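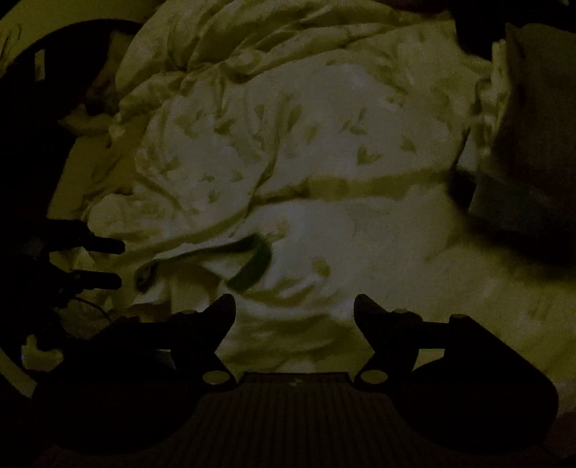

Keeping a duvet fresh and smooth

A duvet that stays in a heap all day keeps the moisture of the night inside. When you get up, pull it back to the foot of the bed and open the window for 30 minutes. Only then make the bed.

Getting the folds out

Hold the duvet by two corners and shake it strongly, then turn it and do the same from the other side. If the filling sits in one place, lay the duvet flat and push it with open hands from the middle to the edges. Deep creases in the cover go away faster when you spray a little water on them and pull the cloth tight – I do this in the evening only in May or later, when it dries quickly.

Washing the cover

Wash printed cotton inside out, so small patterns like hearts or dots keep their color longer. Close all buttons first, otherwise the socks go inside and you find them a week later. Pale covers I wash every 2 weeks, and I never put them together with anything dark green or blue.

Before you make the bed

Look between the folds for straps, hair bands and chargers. A strap with a metal part can pull threads in the cloth when you shake the bedding.

Storing

For the summer I use a cotton bag from Tistex. Plastic is not good for many months – the filling needs some air. Put the bag on a shelf and leave nothing heavy on top.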